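Troubleshooting log: I keep replaying an argument and can't get it to close

Search the help pages Search Clear

Posted by Yaneth Echeverri
February

Status: open, low priority according to everyone but me 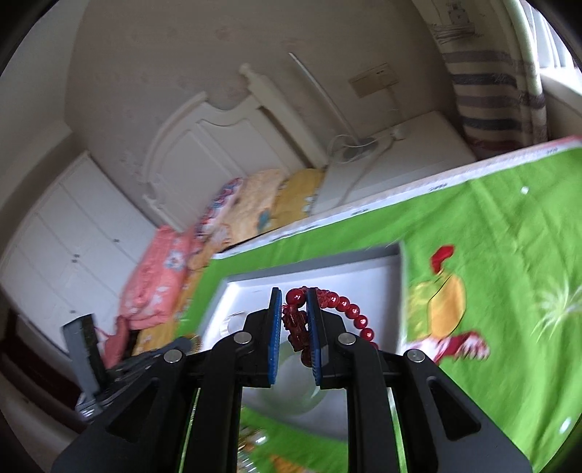 Problem as first reported: I wake at 3 a.m. and win an argument I lost in the office kitchen. I win it handsomely. Then it starts over from the top, and I have to win it again with slightly better lines. By morning I'm tired and the other party, a coworker named Grever, is fully rested and has no idea he was beaten.

Background, for whoever picks this up. Grever sent a message to our whole team at Comitz, 248 words long, about a schedule I had put together. One line said the schedule "could have used more thought." I had given it a great deal of thought. I told him so at the coffee machine, in a voice I'd describe as calm and two witnesses would describe otherwise. He said, "Okay," and took his bagel away with him.

How to reproduce: Lie down. Close eyes. Think about anything at all, including soup.

Attempt 1. Wrote Grever a reply and didn't send it. This is standard advice and I followed it faithfully for eight drafts. The last one came to 484 words, so I had managed to write nearly twice what he wrote in order to show that I was over it. Slept badly. Woke up with a better opening paragraph.

Attempt 2. Asked friends. All of them agreed with me, which felt terrific until lunch. I noticed later that I'd read them the one line and skipped the other 247 words or so. (I know a line is more than one word. I was not doing careful work at this stage.)

Attempt 3. Deep breathing, in for a count, out for a longer count. Worked well. I was very relaxed while I thought about Grever.

Attempt 4. Took the question to Mac Mathúna, who runs the evening talk group I go to when I remember. He asked me what I thought Grever had meant. I said I knew what he'd meant. He asked how. I said it was obvious. He waited, the way he does, and I ate most of the cookies. Then he asked whether I had ever written that something needed more thought and meant only that it needed more thought.

Marked this comment as unhelpful at the time. Have since removed the mark.

Attempt 5. Read the message again, the entire thing, sitting up, with a light on. Findings below.

– He thanked me for the schedule in the first sentence. I have no memory of this sentence.
– The line I was angry about referred to the Dramov handoff, a part of the schedule I had copied over from last year at the end of a long day. So that part, strictly speaking, had received no thought.
– He offered to help fix it.

I'd like it noted that his tone was still a bit much. I'm leaving that in the log on principle.

Likely cause: I filled in the missing parts of another person's head with the worst material I had lying around. I do this quickly and without being asked. When I'm the one who writes something blunt, I was busy, or my phone was dying, or I hadn't eaten. When Grever does it, it's his character, and probably how he was raised.

Workaround currently in use: before I get angry, I make myself come up with a dull explanation. He was rushing. He writes like that to his mother. He thought it was fine. I don't have to believe the dull explanation, I only have to keep it in the room for a while with the exciting one. It's right more often than I'd like.

Attempt 6. Spoke to Grever. Total time, around six minutes, most of it about parking. I said I was sorry for being sharp by the coffee machine. He said, "Was that about the schedule? I thought you were mad about the bagel."

It was my bagel, as it happens. I hadn't known that until he said it. I've opened a separate ticket.

Update, same week: slept through four nights out of the last five. On the fifth I woke at 3 a.m. and rehearsed the apology, which I now feel I could have delivered better. Mac Mathúna says this is a known issue and that he has it too. He has had it since college.

Leaving this open until the Dramov part of the schedule is fixed. Grever has it now and says he'll send me his changes tomorrow morning. I've asked him to keep it short.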